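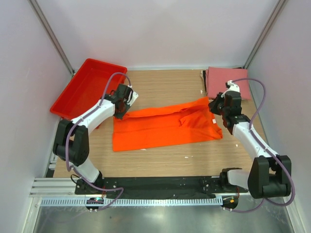 **Drodico League, organizers' meeting, October**

Present: Tarcísio Guerra (chair), Raíssa Nogueira, Rodel Maglaya, Emerson Evangelista (by call, from Lins)
Minutes: Oliwia Mazurek
Started at 7:10 p.m.

### 1. Minutes of the last meeting

Accepted with one correction. Rodel asked to write that he was against the shorter halves, and did not only abstain. I have changed it in the shared folder.

### 2. Player ratings for the new season

Raíssa presented the list of ratings for Rurkunitz, the football game which we will use this season. The list has 1,119 players. She checked the goalkeepers and the defenders by hand. The midfielders are imported from last season and were not checked yet.

Emerson said that the speed values are too high for the wide players, and in his test matches almost every goal came from the same kind of run. Tarcísio played the same version and did not notice this so strongly. After a long discussion it was agreed to:

- lower speed by 2 points for all wingers rated over 90
- leave stamina as it is
- look again at the values after the second round

Rodel wanted to reduce also the acceleration. Not agreed for now.

### 3. Registration

There are around 1,000 accounts on the league page, but many of them are old and did not play any match last season. Raíssa proposes to send one message to all accounts and to close the ones without answer. Tarcísio is afraid that people will be angry if they lose their match history. Emerson explained that the history stays in the database also when the account is closed, and it can be opened again on request. Agreed, with this sentence added to the message. Raíssa writes the text, I will correct it together with her.

New players from Lins can register with the same form. Emerson will answer their questions in Portuguese.

### 4. Disconnections

Last season we had many complaints about matches which were stopped by a lost connection. The present rule gives the win to the player who stayed online, even when the score was 0–0 in the first minutes.

Proposal from Rodel: if the connection is lost before half time, the match is played again from the beginning. If it is lost after half time, the score stays and only the missing minutes are played. A player who disconnects in three matches loses the third one.

Voting: three for, one against (Emerson), one abstained (myself). Accepted. Emerson asks to note that the game does not show clearly which player lost the connection first, so we will still depend on screenshots.

### 5. Prize money

Pumance confirmed 2,000 dollars for the final tournament, the same as the last time. They want their name on the stream during the whole final. Tarcísio will ask if the half time break is enough. The division between the places was not discussed, moved to the next meeting.

### 6. Other matters

Rodel cannot comment on the opening match. Raíssa will do it if the sound problem with her microphone is solved, otherwise Tarcísio.

The schedule of the first round is still missing two pairs. Emerson sends them to me before the schedule is published.

Ended at 8:45 p.m.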